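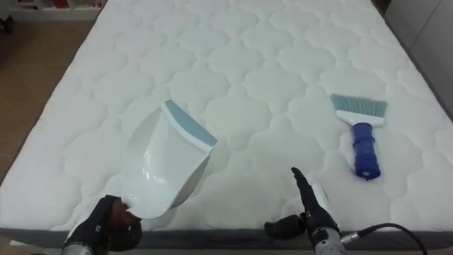

Marion Pringle asked that the April minutes be amended before adoption, as they recorded room attendants as "relieved of" mattress clearing when the trial had only moved them to checking it. Amendment accepted. Minutes adopted as amended.

Trostell Accommodation Services, Workplace Change Consultation, 2021-11-11
Present: R. Lanz (chair), M. Cruickshank, R. De Haan, M. Pringle, F. Sutherland (minutes)
Apologies: none

1. Trial status
R. De Haan tabled the Flillow report. The two-arm unit was run on the mattress task with dustpan and hand brush, 363 runs to date against a target of 1,000. In 17 runs an attendant stopped the unit. Causes were not coded consistently and the log sheet will be revised.
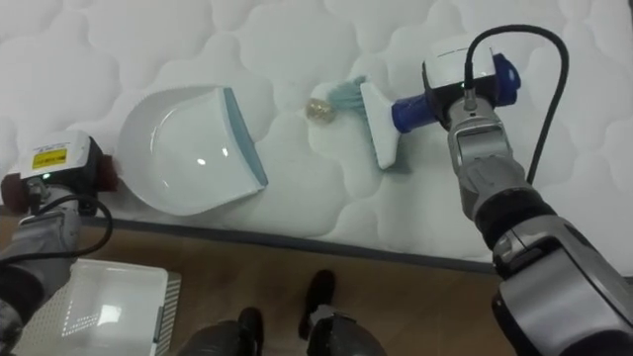 Grip on the brush handle remains the main setting to be adjusted between runs. Attendants at Guthrie have been doing this informally. M. Cruickshank noted that the adjustment is not in any position description and should be either written in at the correct classification or left to the technician. Referred to R. Lanz.

2. Rosters and workload
The draft roster reduces stripping and clearing time per room and adds an inspection allowance of 60 seconds. M. Pringle reported that attendants consider the allowance too short where the basket also has to be emptied and returned. R. De Haan agreed to time the inspection and emptying steps separately.
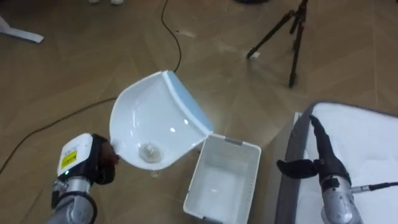
The unit holds the dustpan to the basket itself; emptying the basket stays a manual task under the current procedure. No change to headcount is proposed for the trial period. M. Cruickshank requested this in writing. Agreed.

3. Training
Stop and restart instruction to be given in paid time at both Guthrie and Murkard. Casuals are to be included. F. Sutherland to organise sessions and keep the sign-off sheets.

4. Actions
R. Lanz: classification of grip adjustment; letter on headcount
R. De Haan: revised log sheet; separate timings
F. Sutherland: training sessions

5. Other business
M. Pringle asked for the Murkard floor plan showing cable routes. To be circulated with these minutes.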